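Vutano two-arm sorting cell: open day review, Mirkside
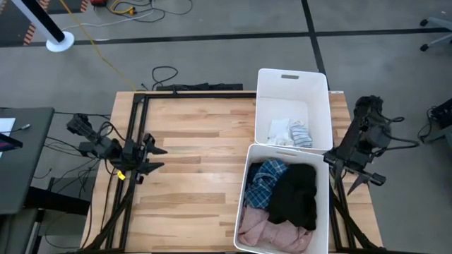
Two arms, two bins of clothing, Mirkside demo hall.

Gunder showed the Vutano at its April open day. Both arms carry two-fingered grippers and work over one table. I watched 18 transfers between bins; 15 were clean, the rest needed a second grasp. Thin fabric was the weak point. Cycle time is slow for laundry work and the cabling needs tidying. Reach is adequate. Worth a trial, if the price falls.

© McKinnon Workshop Reviews | Contact | Back to top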